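How Does a Robot Know Where Its Hand Is?

Close your eyes for a moment and touch the tip of your nose. Easy, right? You didn't need to look, because your body keeps track of where your fingers are all by itself. A robot has no such luck. Somebody has to write a program that works it out, and one of the friendliest ways to do it uses nothing fancier than black and white squares.

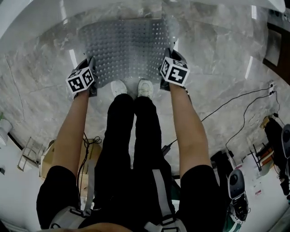
Squares that talk to cameras

Each of those two grippers has a white cube on top, and the cube has black patterns printed on it. The patterns are called markers, or fiducial markers if you like long words (say it "fih-DOO-shul"). To you and me they look a bit like puzzle pieces, or the odd letter or number. To a computer they are more like name tags.

When a picture comes in from a camera, the software hunts through it for dark shapes with sharp corners on a pale background. Once it finds one, it looks at the pattern inside and checks it against a list. In the Zorkville program that we use at the Idavow Workshop, that list has 500 different patterns on it, and every one has its own number. So the program can say, "Aha, this is number 14, and number 14 belongs to the left hand!"

Working out near and far

Now comes the part I like best. Hold a book up in front of your face, then stretch your arms out. The book looks smaller, even though it hasn't shrunk a bit. Tilt it backward, and the cover that used to be a neat rectangle looks squashed at the top.

The program knows exactly how big each marker was when it was printed. If the marker looks small, it must be far away – and if it looks squashed, it must be tilted. With a little geometry (the same kind you will meet in school, only done very fast) the computer gets two answers: where the gripper is, and which way it is pointing.

Why a cube?

A flat marker is fine until you turn your wrist, and then the camera can't see it anymore. A cube has several sides, so when one pattern swings out of view another one often swings in.

Tricky things to pick up

Have another look at the big see-through sheet on the floor, the one with all the little round holes. You can see it well enough, but clear plastic is hard work for a computer, as the floor shows right through it. Shiny floors can be a nuisance too, with bright reflections that might confuse a program looking for edges. Markers help a lot here, as the software can follow the hands even when it isn't sure about the sheet.

Try it yourself

Draw a thick black square on white card and color in a few blocks inside it. Ask a friend to hold it near, then far, then tilted, and see if you can guess how far away it is each time. Then swap places!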